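Notebook, October
Hand-held grippers: what we have, what to order for the next period

Hülya asked me to write down the equipment plan before the call with Kamran, so that the numbers are in one place and not in three message threads. I put also my doubts, please correct me where I am wrong.

What we have now: 18 hand-held grippers. All are working except one, where a pivot screw comes loose after each long session. I tightened it again this morning and marked it with tape. It should not be counted as a spare.

What we need: 24. The work in bedrooms goes with two grippers per person, one in each hand, and Kamran wants 12 people to collect at the same time. This gives 24 with zero spares, which I do not like. If the budget permits only six new ones, I propose we start with 11 people and keep two units in the cupboard.

Grip pads. This is the part which I underestimated in the last plan. The ribbed pads become smooth at the tips and then thin things slide away. Sethi sells them in pairs, Multport sells the same size only in big bags but delivers faster. Hülya prefers Sethi because we had no bad pairs from them. I agree, but we must order early. One order now and one in the middle of the period, so the pads do not get old in the drawer.

Money. Kamran confirmed 360 per month for small parts and consumables. Pads, screws, labels, cables and the household items for the tasks must all come from this. New grippers go from the equipment line, which is separate. Last time I mixed the two and Hülya had to redo my table, so I write it here in capital letters: SEPARATE LINES.

Household items. For the sorting tasks (trash into the basket, good things stay) we use up wrappers, packets and tissues faster than I thought. After a few hours the foil is so creased that it no longer behaves like foil from a real home. I suggest everybody in the Rustitz office saves clean packets in a box by the door. It costs zero and the variety is better than what I can buy. Plastic baskets we should buy in more than one color and with different holes, 3 more to begin with. 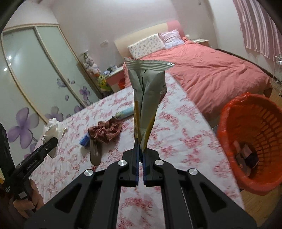
Transport is still open. The Tritthorpe apartment has no storage, so every gripper travels there and back in the soft bags. I asked for a price for two hard cases with foam. If the price is too high, we can cut the foam ourselves and buy only the empty cases.

To do before the call:
- ask Multport if they can split a bag of pads
- get the delivery time for six grippers in writing
- check with Hülya if the hard cases count as equipment or as small parts
- order pivot screws, the long type

Added at 16:40. Kamran says equipment line for the cases. Delivery time still unknown, I will write again to the supplier tomorrow morning.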